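Weddale Toy Library – notes of the meeting, 25 Nov 2024

Present: Davoud Vahidi (chair), Stoditz branch x 2, Bakhtiari, Welon rep for the first half only. Notes typed up same night so forgive the spelling.

1. Last minutes

Agreed. One fix – the shelf labels were for the baby room, not the hall. Changed on the master copy.

2. Sorting table

Long one this. Table by the wall stays. White cloth stays too, shapes show up well against it and parents can see what is out. Complaint that it creases and picks up gray smudges. Yes it does. Second cloth to be bought so one can be in the wash. Davoud to check the size before ordering, last one came up short at the front.

Wicker basket to stay as the put-away basket for loose shapes. Starts empty at every session, shapes out on the cloth to the left of it, cup with them. Stoditz had been starting with everything in the basket and tipping it out, which is loud and things roll. Agreed both branches do it the same way from now on.

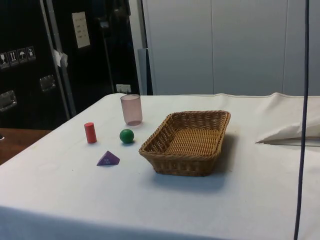 Spacing – leave a bit of room between pieces so small hands get one at a time. Nothing right up against the basket. Cylinder stands on its end or it is on the floor in no time. Ball goes out last.

Green ball discussed again. Bakhtiari wants it off the table whenever under-threes are in, too small. No one against. Ball to live in a lidded tub on the top shelf and come down for the older group only. Davoud to write this on the card by the door.

Pink cup – some want it out, says it is just a cup. Kids like it, they put things in it, over things, on thier heads. Stays. If it cracks it goes straight in the trash and we dont glue it.

3. What goes in the basket

Shapes only. Not snack wrappers, not socks, not the library cards. Cards have turned up at the bottom twice since May.

Question was whether to sort by color or by shape. Welon rep said their sheets go by shape. Stoditz sorts by color and does not want to redo the posters. Went back and forth a good while. Outcome: color for the little ones, shape for the older group, posters stay up. Triangle and the purple block are both purple so for color they go together, for shape they dont – parents keep asking, so put it on the card as well.

Blocks to be put in, not thrown. Stand them up at the back of the basket where they can be seen, then fill toward the front. Flat pieces last.
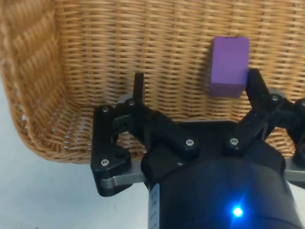
Bakhtiari said wicker was the wrong choice from the start and a plastic bin could be wiped down in seconds. Strands work loose, little fingers find them, and crumbs get down in the weave where no cloth will reach. Would rather see it swapped before spring.

Davoud – looks nicer, doesn't slide on the cloth, and it is paid for. Stoditz agreed with both, not much help. Vote put off. Meanwhile the basket gets checked by hand along the rim and inside before each session, any sharp end snipped flush. Dry brush for crumbs, no soaking. Bakhtiari to bring a plastic bin to try next time, right size please, the last one was for laundry.

4. Cleaning

Hard pieces wiped with warm soapy water after every session, dried on a towel, then back on the shelf. Anything wooden gets a damp cloth only. If you can't tell, treat it as wood.

Cloth shaken outside – outside, not in the hallway. Stoditz has run out of wipes again and will buy own.

5. Money

Balance is 1386. Asked for 600 for new puzzles and the second cloth. Cut to 500 after some talk, puzzles can be used ones if all the peices are there. Welon order form to go in once Davoud has signed it.

No to the new rug. Bring it back next year.

6. Loans

4 boxes overdue, all from the Weddale side. Friendly note first, phone call after that. No fines, we have been over this. Boxes coming back short get a slip taped to the lid saying what is missing, don't just put them out again and hope.

7. Any other business

Door sticks when it rains. Landlord told.
Stoditz would like the stapler back.
Someone left a blue lunch bag, on the hook by the sink.

To do
Davoud – measure table, order cloth, card by the door, sign Welon form
Bakhtiari – plastic bin, lidded tub for the ball
Stoditz – wipes, change the table set-up, overdue notes

Next meeting to be set by email. Closed when the heating went off.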